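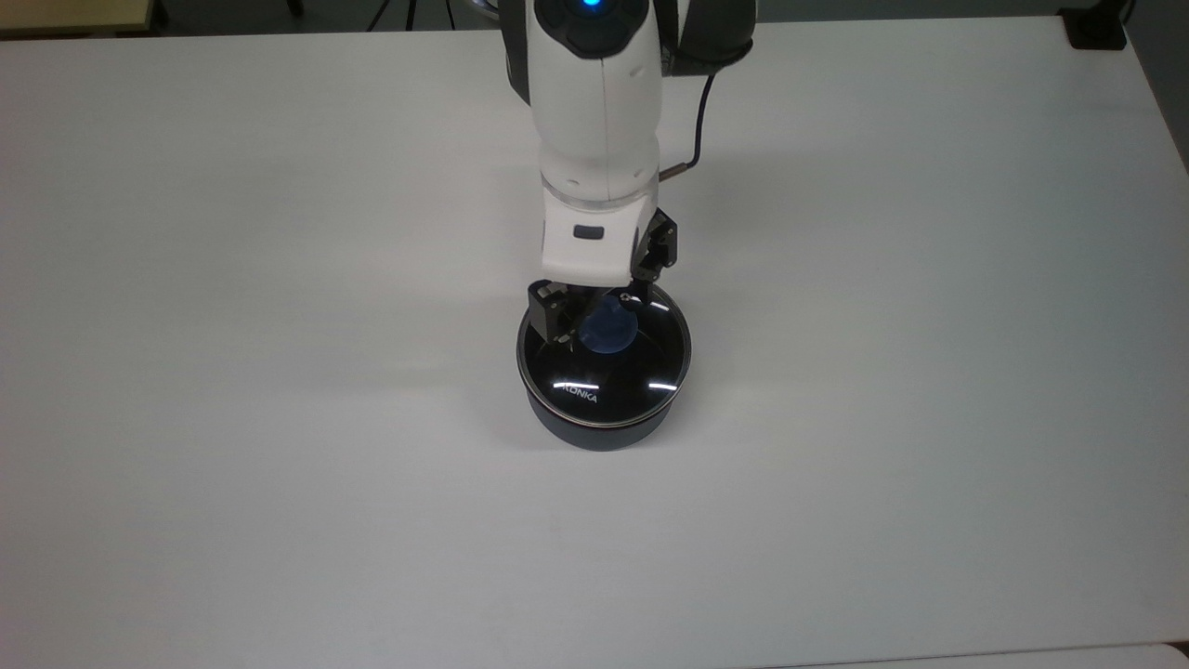 A two-finger gripper at the rim of a Konica lens on the Heywood test table.

Heywood lab puts two grippers head to head, lens gets the last word

Monday, August 13, 2018

HEYWOOD - Two grippers, one arm, a lot of old camera lenses. The automation lab at Heywood has wrapped up the first round of a side-by-side trial meant to settle which hand goes on its new sorting line. Short answer: not settled yet.

The contenders are a two-finger electric unit from Clevetti and a softer-jawed model from Harkine. Both were bolted to the same white arm, same controller, same table. Each got 200 picks. Parts ranged from bare lens barrels to full lenses standing glass up, the one job everybody in the building was worried about.

"Glass up is the mean one," said Sheila Dunmore, who runs the trial. "You have to come down on the rim and stay off the front element. A few millimeters of drift and you're on the glass."

The Clevetti was faster. Quicker to close, quicker to let go, and its narrow fingertips got in around the rim on the squat lenses without much fuss. It also marked up more parts. Dunmore's team logged scuffs on the trim rings and one scratched front element, and she wants the force setting brought down before the next round.

The Harkine left hardly a mark. Slow, though. And it had trouble with the short barrels, where the pads are wide enough to bump the table before they have a decent hold. Gareth Goodall, who wrote the pick routine, said most of its misses came on those.

"If every lens was tall we'd be done," Goodall said. "They aren't."

Cabling was a headache for both. The gripper cable runs down the outside of the wrist, and with too little slack it tugs when the last joint turns. Too much and it swings into the camera view. Goodall re-taped it several times in the first week and lost most of a morning to a connector that wasn't seated all the way. Runs from that morning were thrown out and done over.

Lighting too. Front elements throw back the ceiling lights, and the vision software kept reading the glare as an edge. A switch to a lower camera angle helped some. Roy Parsons, in charge of the vision side, is asking for a diffuser over the table and says he'll pay for it out of his own budget if he has too.

The work is for Redon, the used-equipment dealer, whose warehouse takes in more than 3000 lenses a month and still sorts them by hand. Redon's Fletcher Grimshaw watched part of the last day's runs. He said speed matters less to him then breakage.

"I can wait a couple seconds for a lens," Grimshaw said. "I can't sell one with a gouge in it."

Next round starts later this month. Same parts, lower force on the Clevetti, and a set of narrower pads for the Harkine that Goodall is having machined now. Results go to Redon in the fall, with a pick on the hardware due by January.

Price was not part of round one. Dunmore would not give figures for either unit.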